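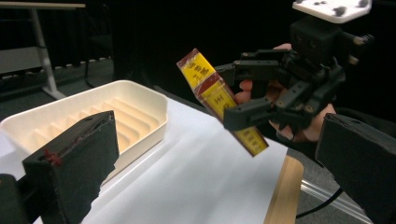
Small Boxes, Big Tray: Sorting Out the Junk Corner

Okay, so last month I promised you all I'd finally deal with the corner of the kitchen where every little box in the house goes to retire. You know the kind. Tea, incense, matches, birthday candles, the fancy soap somebody gave us in January that we were saving for company (what company?). I said I'd do it in one afternoon. It took three, and I'm still finding things behind the toaster.

The biggest help was a plain cream-white plastic tray, the same sort as the one at the top. I'd been looking at those bamboo organizers from Fontana with all the tiny compartments, and they're lovely, but my boxes are all different sizes and half of them would have stuck out the top like bad teeth. A tray lets you shove things over when something new comes in. You can also pick up the whole business and carry it to the table, and I did that over and over while I was deciding what stays.

I put a white cover down on the table first and I'm so glad I did. Old tea leaks! So do old spices! When I was done I just gathered up the corners and shook it out over the back step.

Now, the narrow boxes. I love a narrow box. The yellow one with the dark red edges is just the type I can never throw out, because how cheerful is that? The printing on it is in Chinese, and I can't read a word of Chinese, so with the ones like that in my own corner I've started sticking a strip of masking tape on the back with what's inside and when I bought it. For the longest time I had two boxes from the import shelf at Urby that I was sure were both tea. One of them was cough drops. I'd like to apologize to my sister-in-law for that cup.

A few things I settled on along the way:

Bright boxes go toward the back. They show up fine from there, and the dull brown ones need all the help they can get.

Narrow boxes stand on their short end, if they'll stay up. Mine lean, so I wedged a jar of buttons in beside them and that seems to hold.

Anything you've opened and closed with a rubber band gets used this week or goes. I had 11 of these. I'm down to four and I've had a lot of tea.

Don't flatten the pretty empties right away. I keep seed packets in one and stamps in another, and a long skinny one is just right for those wooden skewers that poke through every bag they've ever been in.

I did lose an argument with myself over the matchboxes. There's a whole set from the old hotel out at Murkholm, and we haven't lit a match indoors in years, but I just couldn't. They've gone up on top of the bookcase, so technically they've left the kitchen — I'm counting it.

Several of you wrote to ask what to do with tea that's past its date. I've been putting mine on the hydrangeas, bags torn open, and the plants look the same as ever, so make of that what you will. Another reader suggested tucking old bags into smelly shoes. I tried it with my gardening clogs and now they smell like gardening clogs and Earl Grey.

Next time it'll be the drawer under the oven, where I'm told there are cookie sheets. If you've got a tray trick or a box you can't part with, send it along to the usual address before the Civberg swap day and I'll put the best ones in. I'll be at the swap with a bag of empties, by the way, and they're free to anybody who wants them — first come, first served, except for the yellow ones.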